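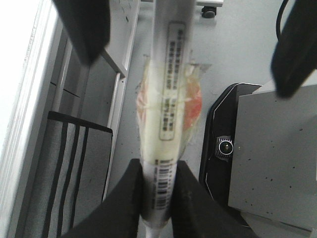 Notes on the Spring Turkey Season at Mullton

The spring turkey season opens in the Mullton district in the last week of April, and this entry sets out the arrangements that apply to readers who hunt the public tracts. It replaces the entry I posted over the winter, which gave the old parking rules for the Carrillo tract.

Access to Carrillo

The north gate at Carrillo will remain closed to vehicles for the whole of the season. Hunters may enter on foot from the gravel lot on the county road, which holds some 50 vehicles and was full before 5 a.m. on opening day last year. Parking on the shoulder is prohibited, and vehicles left there will be towed at the owner's expense. The lower trail was washed out in two places over the winter. A temporary crossing has been placed at the first of these. The second must be forded, and I would advise against attempting it in the dark.

Hours and Limits

Legal hours begin one-half hour before sunrise and end at noon for the first 2 weeks, after which all-day hunting is permitted. The limit is one bearded bird per day. Every bird must be tagged before it is moved from the place where it fell. I have been asked whether a photograph of the tag is sufficient. It is not, and the tag itself must be attached to the leg.

Safety

Hunters should sit against a tree at least as wide as their shoulders and should keep a distance of no less than 100 yards from any other party already set up. Red, white and blue clothing should be avoided in full, including socks and handkerchiefs. Calls from another hunter should never be approached on foot.

Observations from Giltent Ridge

I walked Giltent Ridge on Monday with Ratree Siriwan, who has kept gobbling records for that side of the valley for many years. We heard birds at four of her listening stops, all of them above the old orchard, and found fresh scratching along the power line cut. Acorns were poor last fall, and she expects the flocks to stay close to the fields until the leaves are out.

Private Land

The Prerirum farm, which adjoins the public ground on the east, has again agreed to admit hunters on its 800 acres by written permission only. Requests should be made in person at the farmhouse after 4 p.m., and permission slips from last season are no longer valid. The lane gate is to be left as it was found.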